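Stonen School of Art and Design - Community Forum
International Students > Admissions and Portfolios

Topic: Portfolio review for transfer applicants

zkravets (Admissions Office)
Applicants transferring into the second year of the studio program are reminded that portfolios must be received by noon on the last Thursday in October. Each portfolio should contain 8 finished works and a short written statement in English. Works completed as part of a group may be included, provided the applicant's own contribution is named.
Zoriana Kravets

d_hwang
Thank you for the notice. I would like to ask whether sketchbook pages count toward the 8 works. My present school treats them as a separate item, and the Katthorpe exchange guide says the same.
Dong-geon Hwang

zkravets (Admissions Office)
Sketchbook pages are welcome as a supplement. They do not count toward the 8.

WWouters
I must respectfully question this rule. Students arriving from schools that teach mainly through drawing will have few finished pieces by the end of their first year. The effect is to favor applicants whose schools hold a yearly exhibition. I raised the point last year and received no written answer.
Wouter Wouters, student representative, Villa residence

c.gosselin
I do not share that view. The second year begins with independent work in the first week, and the reviewers need some evidence that an applicant can bring a piece to completion. Last year we read 124 portfolios. The weaker ones were seldom short of drawings.
Colton Gosselin, Painting

WWouters
With respect, completion can be shown in a drawing as well as on canvas. The guidelines do not define "finished."

c.gosselin
That is a fair criticism of the wording. A drawing presented as a complete work is accepted - it always has been. I will ask that the guidelines say so.

zchmielewska
May I add a practical question? The Ellis Scholarship form asks for a statement of 100 words, while the admissions statement has no stated limit. Are applicants expected to write two texts?
Zofia Chmielewska

zkravets (Admissions Office)
Yes, two separate texts. The scholarship is read by a different panel, which does not see the portfolio. Scholarship forms go to Room 124 or through the student portal.

d_hwang
Then I shall submit four drawings as finished works and send the sketchbook separately. Please correct me if this is not acceptable.

zkravets (Admissions Office)
It is acceptable.

WWouters
I remain of the opinion that the rule itself should be reviewed before the next intake, and not only its wording.

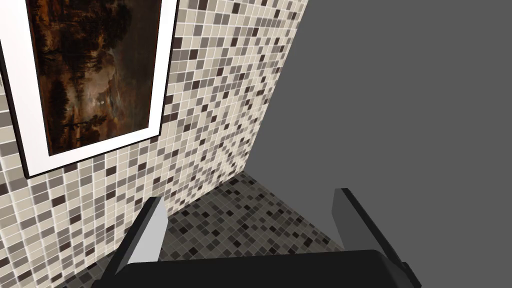 2 min read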